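Rubik's cube and origami on the same table, best way to set up a puzzle corner?

Asked by Hedvika Zelenák
Mon 12 August
Category: Home > Games and Puzzles

I have a wooden table in the spare room that I want to turn into a place for hand puzzles and paper folding. Right now it's one cube and some folding paper. My son is learning the cube and I fold paper while he does it. We have a few problems.

1. The cube slides around when he sets it down to read the next step. The table has a smooth finish. Should I get a mat, and if so what kind?

2. My folds don't come out sharp. I fold on the bare table. The creases look fine when I make them and then the model opens up again after a while. I'm using ordinary colored paper from the grocery store.

3. He gets stuck at the same point every time. He can do the first layer and then he loses it when he tries the second. He is 15 and doesn't want me to sit over him. I can't solve it myself so I'm not much help.

4. Light. There's one ceiling fixture, behind where we sit, and we both end up working in our own shadow. Orange and red on the cube look the same to him in the evening.

I don't want to spend a lot. I already looked at a puzzle desk from Prunska and it's more than I want to pay, plus it's bigger than the table I have.

3 answers

Answer from Svetozár Hudec
Marked as helpful by the person who asked

I'll go in your order.

Mat. Yes, get one, but a thin one. Thick foam is bad for a cube because the corner sinks in and it tips over when you put it down. I use a piece of shelf liner, the rubbery kind with small holes, cut to size. If you want something nicer, a desk pad with a cloth top works. Put it only on his side. You don't want it under your paper.

Paper folding. A hard bare surface is right for folding, so leave your half of the table alone. Wipe it first. Any crumb or grit under the paper gives you a bump in the crease. Streaky brown grain can look rough and still be perfectly flat, so go by touch. Run your palm across it with and against the grain. If you feel ridges, lay a sheet of glass or a smooth plastic placemat on top.

The bigger problem is the paper. Construction paper and the cheap colored packs are soft and thick, and they spring back. Look for thin paper sold for origami. Silau makes one that my local craft store carries and it holds a crease fine. Regular printer paper cut square is also better than construction paper for practice.

When you crease, start in the middle of the fold and push outward to both ends. Then go over it again with something hard. People buy a bone folder for this. The back of a spoon does the same job.
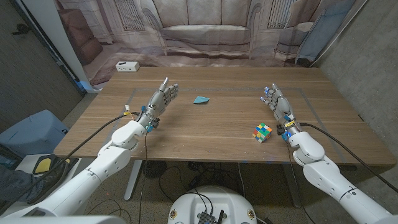

Leave plenty of clear space between the cube and the paper. If they're close together, somebody reaches for one and knocks the other one. A cube dropped on a half-finished fold will put a dent in it that you can't get out. I'd keep the cube toward the front where he can pick it up without leaning, and the paper farther back until it's time to work on it. If you both sit on the same side, give him the end nearest his writing hand.

Don't leave finished models flat on the table either. They get folded the wrong way when someone wipes up. A shoebox lid on a shelf is enough.

Second layer. This is where most people stop. On the first layer you can see what you're doing and mostly work it out. On the second you have to follow a set of moves that takes apart part of what you already finished and then puts it back. It looks like you ruined it halfway through, so people quit in the middle of the moves, and then it really is ruined.

What to tell him:

Hold the finished layer on the bottom, not on top. Most guides for beginners want it there.

Find an edge piece on the top layer that doesn't have the top center's color on it. Line up its side color with the matching center before doing anything else.

Check whether it needs to go left or right. There are 2 versions of the moves and they are mirror images. Learn the right-hand one first and do it until it's automatic.

Once he starts the moves, he should finish them. No stopping to check.

Write the moves on an index card and tape it to the table where he can see it. That also takes care of him having to put the cube down to scroll on a phone.

If all four top edges have the top color on them and the second layer still isn't done, he has to use the same moves once with any piece to kick a wrong one out. A lot of instructions leave that out.

Light. Put a lamp in front of him or to the side opposite the hand he uses most. Get a daylight bulb. Warm bulbs are the reason orange and red look the same. If it's still hard to tell them apart, you can buy replacement stickers with a darker red.

Answer from Nga Nông

Agree on the daylight bulb, it fixed that problem for us.

I'd skip the shelf liner. It leaves marks on some finishes if it sits there all summer. I had it on a pine table from March on and when I lifted it there was a pattern of dots that didn't wipe off. A cotton placemat with a folded dish towel under it did fine. Or take the liner up when you're done for the day.

For the cube, check if it's stiff. A stiff one makes people lose their place because they have to fight each turn. Most newer ones have a screw under the center cap that you can loosen a little. Quarter turn on each side, the same on all of them. Ours is an Ezeani and the caps pry off with a butter knife. If his doesn't have screws then a drop of silicone lubricant helps. Don't use cooking oil.

Also for the folding, try 24 lb printer paper only for big models. It's too thick for small ones.

Answer from Liam Brennan

just look up a video for the second layer, way easier than reading it. took me 2 evenings

Comments

Hedvika Zelenák: Thank you. I didn't know the solved layer was supposed to go on the bottom. He was holding it on top the whole time. I'm going to try a placemat and move the lamp in from the bedroom. What size paper should I start with?

Svetozár Hudec: Six inch squares. Smaller than that is hard on the fingers when you're learning. If you make anything with a lot of layers, go bigger.

Ctibor Sýkora: On the glass idea, tape the edges or get it cut with the corners rounded. I used a pane out of an old Nasero picture frame and cut my wrist on it reaching across.

Nga Nông: Plastic is safer with kids around. Cutting mats are okay too but fold on the back side, the printed side has a texture.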